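Print this post | E-mail this to a friend

Back from Canemthorpe

15 Oct 2026

I spent three nights in Canemthorpe for my cousin's wedding and I'm home now with a sore back and a bag of laundry. The wedding was nice. What I want to write about is packing, because I have been trying to get it down to one small bag since January and this was the first trip where it mostly worked.

My old way was to take the big suitcase and fill it. If there was space left I put in another pair of shoes. For this trip I used the gray shoulder bag, which fits under a bus seat. I wore the heavy shoes and packed the light ones. I took one pair of dress pants and wore them to the dinner and again to the wedding. They got a gravy spot at the dinner and I got most of it out with hand soap.

The bus was 107 miles and I had the bag at my feet the whole way. The last time I did that route the big suitcase went underneath and I had to wait for everybody else's to come out first.

Toiletries are where I still carry too much. I bought a tube of Fadodent tooth powder to see if it would save room over paste. It does, but it gets all over the sink. I also had full-size shampoo, and the hotel had shampoo. I knew the hotel would have shampoo. I packed it anyway.
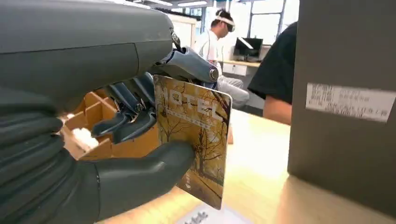

Small things that have no set place are the other problem. I lose them inside the bag, then I take everything out on the bed to find them, and then I have to pack again. A hotel key card is the worst for this. It's flat, it slides down next to a receipt or into a book, and I can stand in the hallway for five minutes going through pockets. On this trip I kept it in my shirt pocket, and when I wore the shirt with no pocket I kept it behind my phone. The desk had to redo it once, so maybe behind the phone is a bad idea.

Things I took and did not use: an umbrella, a second sweater, a paperback, the sewing kit, and 20 feet of clothesline that I have carried on every trip for years.

Things I wanted and did not have: a longer phone cord, a plastic bag for dirty socks, and antacids.

I looked at the Studesetti bags at Mendes when I got back. They have a lot of zippers and they cost more than the bus and the hotel together. I'm going to keep the gray one. The strap needs stitching where it meets the ring, and I guess that's what the sewing kit is for.

Next trip is in January, and that means a coat.

Print this post | E-mail this to a friend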